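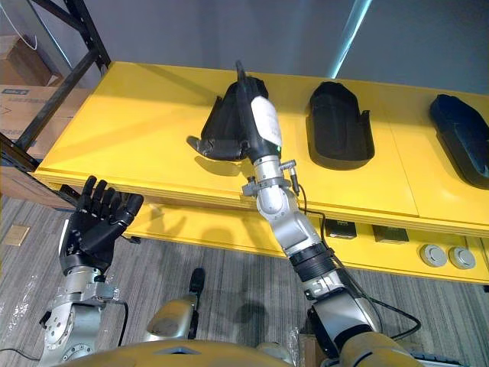

Two robot arms at a long yellow table.

Dritmont sheep registry changes fleece and tag rules for spring lambs

3/21/25

The Dritmont Sheep Registry has revised its requirements for registering lambs born this season. Breeders must now submit a birth weight, a dam number and a color code for each lamb at the time of first entry. Until now the birth weight was optional and could be added at any point before transfer of ownership.

The flock book currently lists 3851 living animals. Registrar Aidan Lynch said the old paper form left too many records incomplete, mainly for lambs sold before weaning. Entries without a birth weight will be held as pending and no certificate will be printed. A held entry can be completed within six months at no extra charge. After that the breeder files again and pays the full fee.

Multiple births are to be entered on one sheet, with the lambs listed in birth order. Where the order was not observed, the breeder marks the box for "order unknown" and enters the weights as taken. Bottle lambs keep the number of the dam that bore them. Lambs grafted onto another ewe are recorded the same way, and the foster ewe's number goes in the notes column.

Color codes follow the chart issued last November. The code for faded black has been dropped, and lambs of that type are entered as black with the date of inspection. Spotted lambs need two photographs, one of each side, taken before the first shearing. Horned ram lambs are entered as horned only when growth can be felt through the skin. Scurs are noted separately.

Ear tags must be in place before a lamb leaves the farm of birth. The flock tag goes in the left ear and the individual tag in the right. If a tag is lost, the replacement number is added to the record and the original number stays on the certificate. Tattoos are accepted as a second form of identification but do not replace the tag.

Fleece samples for the breed survey are still being taken. Each sample should weigh at least 30 grams, be cut from the mid-side, and be sent unwashed in a paper bag with the animal's number written on the outside. Plastic bags will be returned. Samples go to Mac Giolla Wool Testing in Fatham, which reports fiber diameter and staple length to the breeder and to the registry. Samples from coated sheep are accepted if the coat is noted on the slip. Yearling fleeces are preferred, and lamb fleeces will be tested only if there is room in the batch.

Inspection of adult rams will be held at the Kokham sale barn before the spring show. Rams must be halter trained, in at least two inches of wool, and accompanied by the original certificate. Animals with trimmed horns can be inspected but will not be scored for horn set. Pens are assigned on arrival, and owners should bring their own water buckets.

Forms already mailed on the old sheet will be processed as received if the birth weight is written in the margin.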